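Clitemham open day -- quick notes before I lose the bit of paper

Got in just after 10, coffee queue already out the door. 254 of us signed in by lunch according to the desk, felt like more. Pettigrew had the big hall, Jamex the corridor (why), Zutden the carpeted room at the back with the sofa. Went there first. Glad I did.
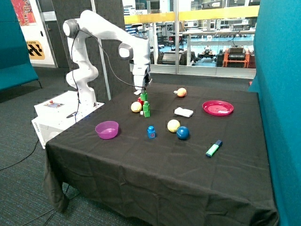 CLITEMHAM, August

Zutden's table, then. Black cloth, toys and household bits all over it. Toy bricks in green, red and blue, a sponge, a ridged plate in a pinky red, purple bowl, yellow balls and a dark blue one. A toy fruit as well -- I say peach, the man next to me said orange. Got quite heated. Stayed 18 minutes when I'd planned on 6, and missed the start of the Pettigrew talk becuase of it.

Talk was fine. Too many slides, decent biscuits. Jamex handed out a parts catalogue, 853 pages, which I then had to carry up two flights and back down. Left it on a windowsill, sorry. 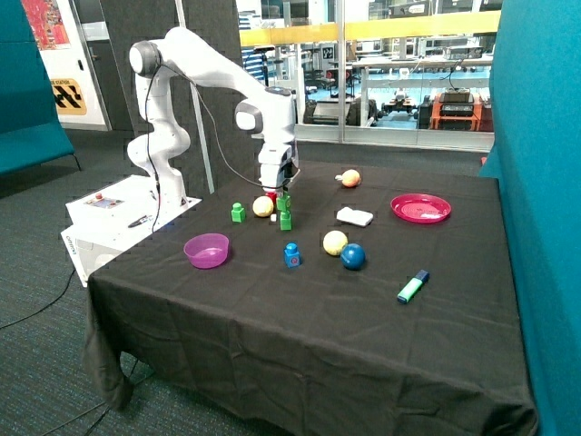 Went round everything again after lunch, quieter by then, you could get near the tables. Chairs in short supply all day. Signs to the toilets pointed at a cupboard. Parking free though, and the soup was good -- leek, I think, and they didnt run out.

Back to Zutden for a last look before the bus.
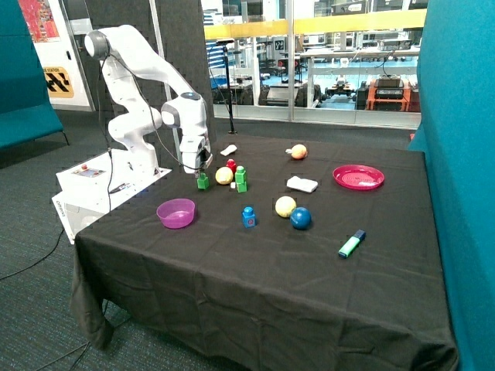
Bricks, balls, bowl and highlighter on the Zutden table, Clitemham open day.

Bus at ten past four. Would go again, with a bigger bag.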